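How to Teach a Robot to Tidy Up (Bring Snacks)

Wednesday, May 30, 2018

19 shares | 13 comments

If you have ever been told to put your things away, you will know that it is a very boring job. You will also know that grown-ups think it is an easy one. The members of the Sturnen School robot club have spent most of a year finding out how wrong grown-ups can be.

The club meets after lessons in the old geography room, under a map of the world that still has a biscuit stuck to Greenland. Their job this year was to teach a pair of robot arms to put tools in a bin. They named the arms Ashour and Astoria. Ashour won a vote. Astoria came second and sulked, or would have done if it had a face.

So how do you teach an arm anything? You can't shout at it. Zineb Hajji, who is ten, tried that in the first week.

The club does it by showing. One person moves the arm through the whole job by remote control, very slowly, while a computer writes down where every joint was at every moment. Reach, pinch, lift, carry, stop, let go. Then you do it again. Then you do it again after that. Each go is called a demonstration, and the club has recorded 659 of them, mostly on days when it was sunny outside.

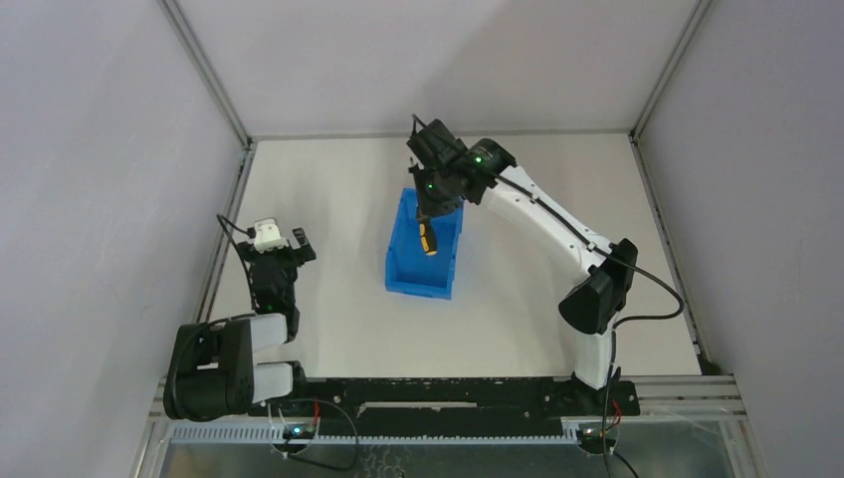 Why so many? Think about a screwdriver. You could find one in the dark with a sock on your hand. You know which end is the handle, and you know it might roll. A robot knows none of this. If you show it a screwdriver lying one way, it learns to pick up screwdrivers lying that way. Turn the thing round a bit and the arm will swoop down with great confidence and grab a handful of air.

So the club keeps changing things. They turn the bin a little. They start the tool in a new spot. They let Salma Naciri put it wherever she likes, and she likes to be difficult.

Then there is letting go. Babies are brilliant at dropping things, but robots have to be taught. Open the fingers too early and the tool lands outside the bin. Open them too late and the arm heads for home still holding it, like a dog with somebody's slipper.

"Mine put it in the bin and took it out again," says Nouhaila Zaki. "Four times. My brother does that with peas."

When there are enough demonstrations, the computer looks through them all for patterns. That takes a whole night. In the morning the arm has a try by itself, and everyone stands well back behind the yellow tape, which is a club rule and a good one.

The team takes its arms to the Skunevance junior contest next term. Their teacher, Leokadia Kozłowski, has asked them to practise with spoons as well, in case the judges are sneaky. She has also asked who is going to clear up the geography room. So far the arms haven't offered.

3863 views | Share this story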